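Nisetti Bench, Cable Tasks: Pre-Session Check
Site: Ekberg
February 2025

1. Case unplugged from the wall. OK. Checked twice, as the last sheet had this box ticked by an optimist.
2. Gripper screws snug. OK. One needed a quarter turn.
3. Wrist camera lens wiped. OK. Thumbprint removed, owner unknown.
4. Stop button in reach of the operator's free hand. FAIL, then OK. It was behind the coffee.
5. Loose wires clear of the finger linkage. OK, with comment. The bundle sags. Watch it.
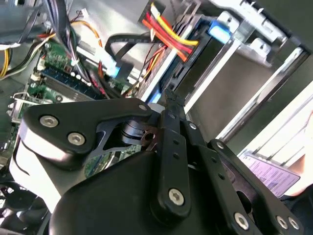

Item 5: jaw tip near the drive, cables behind.

6. Hands out of the case before the arm moves under power. See comment. Everyone agrees with this rule and then reaches in to help.
7. Failed tries kept and labeled as failed. OK. 11 of 25 so far. The model needs to see those too, and we are generous suppliers.
8. Rest break after 20 tries. Skipped. Do not skip.

Open items: 2. Tie back the bundle, move the coffee. Copy to Brekeck.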